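Section 4: Laying out the table for the sorting task

Teams taking part in the Ruka challenge at Tudlow share one two-arm station. Each team has 18 minutes on it, including set-up.

4.1 Switch off motor power at the Sezer control box before reaching inside the black frame.

4.2 Check that both arm mounts are tight on the side rails and that no cable loop can catch on a wrist joint.

4.3 Place the folded green papers in a loose group between the two arms. Leave some flat and crumple others, so that the grippers meet both kinds.

4.4 Set out the mug, the clear cup and the clear bowl. The cup may lie on its side. Keep the mug and the bowl on opposite sides of the table.

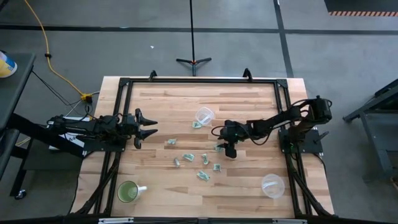 4.5 Open the grippers fully and step back behind the floor tape before restoring power.

Caution: Hands must stay outside the frame while power is on – this applies to team members and judges alike.

4.6 Run the Wandik check programme at 15 per cent speed. If either arm touches the table, stop the run and repeat step 4.2.

Note: Papers that fall to the floor during a run stay there until power is off.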